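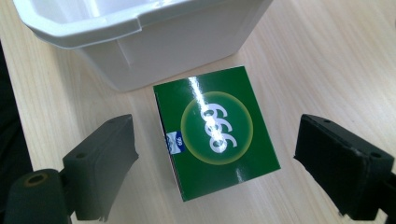 White bin on the light wood-grain tabletop.

Ticket 497
Product: Hokeo label manager, desktop version
Site: Emham, household goods
Opened by: Sérgio Matos
Opened: 2020-07-09
Priority: Normal
Status: Closed – workaround in place, fix scheduled

Summary
Product labels print with the correct item name but the wrong barcode when the job is sent as a batch. Single labels print correctly.

Reported problem
We print shelf labels for plastic bins, trays and lids from the item list in Hokeo. The list is imported from a spreadsheet that Grosach sends us. This morning a batch for the white bins came out with the barcode for the next item down the list. The name and price on each label were right. Scanning a label at the register brought up a lid.

I reprinted one label by itself and it scanned fine. I then sent the batch again and got the same wrong codes. The printer has not been moved or changed, and the label roll is the usual size.

Steps already tried by the customer
Restarted the printer.
Restarted Hokeo.
Deleted the batch and built it again from the item list.
Printed from the second computer in the office, same result.

Support reply 1
Thank you for the details. Please tell us which version you are on (Help, then About) and whether the item list was sorted or filtered before you made the batch. Please also export the batch as a text file and attach it. Do not reimport the spreadsheet yet, as that would overwrite the list we need to look at.

Customer reply
Version is 7. The list was sorted by price, high to low. I did not use a filter. Text file attached. In the text file the barcodes are already wrong, so I don't think it is the printer.

Support reply 2
Agreed, the printer can be left out of this. The text file shows the names and prices in your sorted order and the barcodes shifted by one row. We tried to get the same result here with our own list of over 1,000 items and could not. Can you send the original spreadsheet from Grosach as well?

Customer reply
Attached. It has a blank row under the heading row. I asked Grosach and they said the blank row was added to their template in January. We had not printed a batch from a sorted list since then, only singles.

Support reply 3
The blank row is what we were missing. With your file we see the same fault. On import, the blank row is dropped from the name and price columns but is kept in the barcode index. Single labels look up the barcode by item number and skip the index. A batch built from a sorted list uses the index, so every code is off by one.

Workaround
1. Open the Grosach spreadsheet and delete the blank row under the headings.
2. Save the file under a new name.
3. In Hokeo, go to Items, then Clear List. Your label layouts are stored separately and will stay.
4. Import the new file.
5. Sort the list as you normally would and build a batch of 2 labels.
6. Scan both before running the full job.

Customer reply
Did all of the above. Both test labels scanned as the right items. Ran the full batch for the bins and checked the first and last label – both correct. The wrong ones have been thrown out. Is there a risk for price tags too? We do those from the same list.

Support reply 4
Price tags without a barcode are not affected. If your tag layout has the barcode field turned on, treat it the same as a label and reprint any made as a sorted batch from the old list.

Internal notes
Passed to Reddy team as an import fault. Blank rows should be dropped before the index is built. Sample file saved with the ticket. Help page on importing needs a line on blank rows until the fix is out.

Resolution
Closed with customer's agreement. Customer will be notified by email when the update is ready.

Contact support | © 2020 Hokeo | Back to top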